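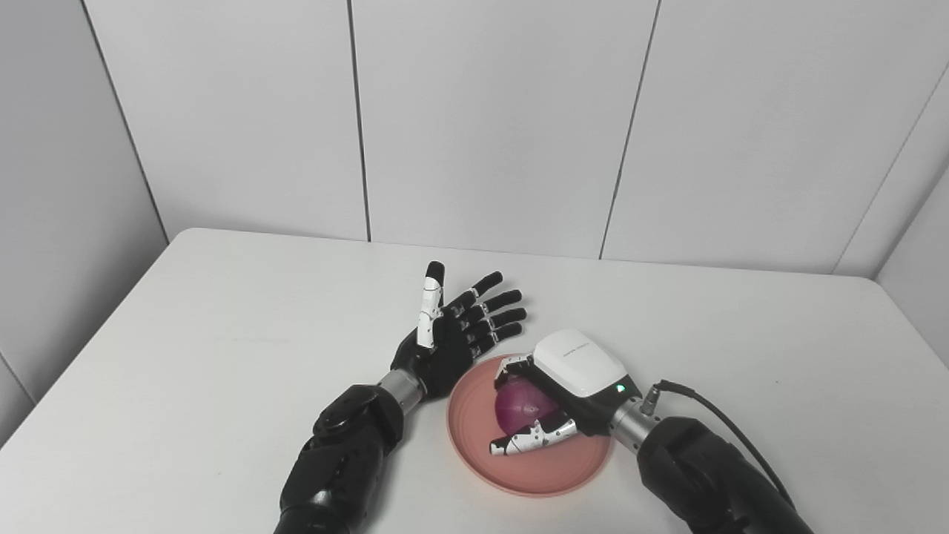 Comparing Two Hands on One Robot: A Simple Onion Test

July 5, 2020

When you have two different hands for the same robot, it is difficult to decide from the data sheets which one to use. The numbers are measured in different ways by each maker. For this reason we use a small test with a red onion on a pink plate. It needs no special equipment and you can finish it in one afternoon.

In our setup the left arm carries the Brivden hand, with five jointed fingers. The right arm carries the Gimer, a compact hand with a white rounded housing. Both are connected to the arms by a silver ribbed wrist piece, so it is easy to exchange them later. The arms are controlled by the Shboul controller.

What you need

Two arms on one table, with the hands already mounted
A shallow plate with a slightly raised rim
One round onion, with the dry skin still on it
A kitchen scale
A notebook or a spreadsheet

Step 1. Prepare the table

Take away all tools. Put the plate where both hands can reach it without stretching the arms fully. In our cell this place is a little to the right of the middle. Mark the position of the plate with a pencil, because it will move during the test.

Step 2. Check the cables

Move each wrist slowly to its limits, by hand or with the jog buttons. The cable on our right wrist goes up in an arc and then down along the outside of the arm. It must keep this free arc in every pose. If it becomes tight, give it more length before you continue. We lost one connector in this way.

Step 3. Park the hand that is not tested

Only one hand works at a time. The other one stays open and upright above the table, with the palm turned to the inside. Choose a park pose that is near to the plate but does not touch anything. If you park too far away, the change between hands takes long, and you will become impatient and skip trials.

Step 4. Set the closing force

Start low. The Gimer accepts values from 0 to 1,000 in the Shboul menu, and we begin at 203. Raise the value in small steps until the onion does not slip when you pull it lightly with two fingers. Switch the arm to hold mode before you put your own hand near. Write down the final value, also if you find it strange. For the Brivden we ended with a setting of up to 900, but it has another scale, so please do not compare the two values directly.

Step 5. Make the grasps

Do the same three grasps with each hand:

Press from above, with the onion staying on the plate
One finger above and one finger below the front of the onion
Lift to the height of a cup, wait, and put back

The second grasp is the most useful one – the lower finger must go between the onion and the plate, and the raised rim makes this harder than it looks. Approach from the side and keep the finger nearly flat.

Step 6. Look at the skin

After every grasp, turn the onion and check the skin. Dry skin tears easily and shows you where the force was too high. Weigh the loose pieces together with the onion, or the weight will be wrong at the end.

Step 7. Exchange the sides

When both hands are finished, mount them on the opposite arms and repeat. Calibration errors of one arm can look like a weakness of the hand.

How to save the results

We save each trial as one line in Wekuvow: hand, side, force value, grasp number, result, remark. Use the remark field often. "Slipped to the left" is more helpful later than only "failed". In August we will repeat the test with a lemon and add the table to this page.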